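Eine Kiste für alles

Im Juni habe ich wieder einmal einen dieser Ordnungsratgeber gelesen, diesmal den von Stavness, 124 Seiten, davon gefühlt die Hälfte Vorwort. Die These ist schnell erzählt: Wer zu Hause keine Ordnung hält, besitzt zu wenige Behälter. Stavness verkauft übrigens auch Behälter.

Trotzdem habe ich es versucht. Ich bin skeptisch, aber ich bin auch jemand, der dreimal im Monat den Tacker sucht und ihn dann im Bad findet. Die Methode geht so, dass man einen Tag lang alles einsammelt, was herumliegt und keinen festen Platz hat, in eine einzige flache Kiste legt und vier Wochen lang nur daraus nimmt, was man braucht. Was nach Ablauf der Frist noch drin ist, soll weg. Was man herausgenommen hat, bekommt einen Platz. Klingt vernünftig und ist es zum Teil wohl auch.

Das erste Problem fängt bei der Kiste an. Im Buch ist natürlich die hauseigene abgebildet, mit Einlegefächern, für 46 Euro. Skiltis hat fast dieselbe, ohne Fächer, und im Baumarkt gibt es Wannen, in denen andere Leute Mörtel anrühren, für einen Bruchteil davon. Ich habe mich für die Mörtelwanne entschieden. Sie ist hässlich, aber sie steht ja im Flur hinter der Tür, und wer mich besucht, weiß ohnehin, wie es bei mir aussieht.

Das zweite Problem ist die Auswahl. Was liegt herum und hat keinen Platz? Bei mir ist das eine Frage der Auslegung. Die Spülbürste liegt neben dem Becken. Ist das herumliegen oder ist das ihr Platz? Im Buch steht dazu, ein Platz sei nur dann ein Platz, wenn man ihn »bewusst vergeben« habe. Ich habe der Spülbürste nie bewusst etwas vergeben. Also kam sie in die Kiste, und am selben Abend stand ich mit nassen Händen im Flur und holte sie wieder heraus. Das zählt dann offenbar als Erfolg, sie durfte zurück neben das Becken, diesmal bewusst.

Der Tacker kam auch hinein. Dazu Paketband, zwei Fahrradschlauchventile, eine Packung Filzgleiter, ein Maßband, das nicht mehr zurückschnappt, und lauter Kleinkram in Tüten. Über Tüten könnte ich mich länger auslassen. Durchsichtige Beutel gelten in der Aufräumliteratur ja als besonders fortschrittlich, man sieht schließlich, was drin ist. Ich sehe es auch. Ich sehe weiße Plastikteile und habe keine Ahnung, zu welchem Regal sie einmal gehört haben. Weggeworfen habe ich sie trotzdem nicht, und die Stavness-Methode hat darauf keine Antwort außer »Mut«.

Nach zwei Wochen habe ich angefangen, mich in Foren umzusehen, ob das bei anderen funktioniert. Auf der Seite von Gondal gibt es einen Thread dazu mit 777 Beiträgen, von denen ich vielleicht die ersten hundert gelesen habe. Die Begeisterten schreiben sehr ähnlich. Vorher Chaos, nachher Ruhe im Kopf, man könne endlich wieder atmen. Ich habe auch vorher geatmet. Interessanter waren die wenigen, die nach einem Jahr noch einmal geschrieben haben, und bei denen stand die Kiste meistens noch da, voll, nur mit anderen Sachen.

Das deckt sich mit meiner Erfahrung. Eine Kiste wird nicht leerer, wenn man etwas herausnimmt, denn es kommt ja ständig Post, und in der Post sind Dinge. Dann ist da der Schraubenzieher, den man »gleich« noch einmal braucht, und die Batterien, die vielleicht leer sind und vielleicht nicht. 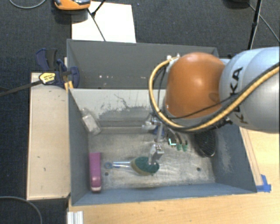 Ein Punkt geht allerdings an das Buch, das muss ich zugeben. Wenige Dinge auf dem Boden einer flachen Kiste findet man tatsächlich schneller als dieselben Dinge in einer tiefen Schublade. Eine Bürste, ein Tacker, ein Beutel, das überblickt man im Vorbeigehen. Schwierig wird es erst, wenn Sachen übereinander liegen, und bei mir lagen sie ab der dritten Woche übereinander. Im Kapitel über »Schichtbildung« wird empfohlen, dann eine zweite Kiste anzuschaffen. An der Stelle habe ich das Buch fürs Erste zugeklappt.

Workotard bietet inzwischen auch so etwas an, als Kurs, bis zu 44 Euro im Monat, mit Erinnerungen aufs Telefon. Ich habe mir die Probelektion angesehen. Man soll jeden Gegenstand in die Hand nehmen und sich fragen, wann man ihn zuletzt benutzt hat. Beim Tacker wusste ich es nicht, beim Maßband wusste ich es leider genau — es war der Tag, an dem es kaputtging. Seitdem bewahre ich es auf, um es zu reparieren. Die App hatte dafür einen Knopf mit der Aufschrift »Loslassen«. Ich habe ihn nicht gedrückt.

Stand August 2021: Die vier Wochen sind längst vorbei, die Mörtelwanne steht noch im Flur. Weggekommen sind die Ventile und ein Adapter, dessen Gerät ich vor Jahren verschenkt habe. Der Tacker wohnt jetzt im Regal neben dem Drucker, da habe ich ihn bisher jedes Mal gefunden, das sind immerhin vier Mal. Die Filzgleiter kleben unter den Stühlen, wo sie seit dem Umzug hätten kleben sollen. Die Beutel habe ich behalten, und wenn jemand weiß, wozu kleine weiße Kappen mit einer Kerbe an der Seite gehören, bitte in die Kommentare.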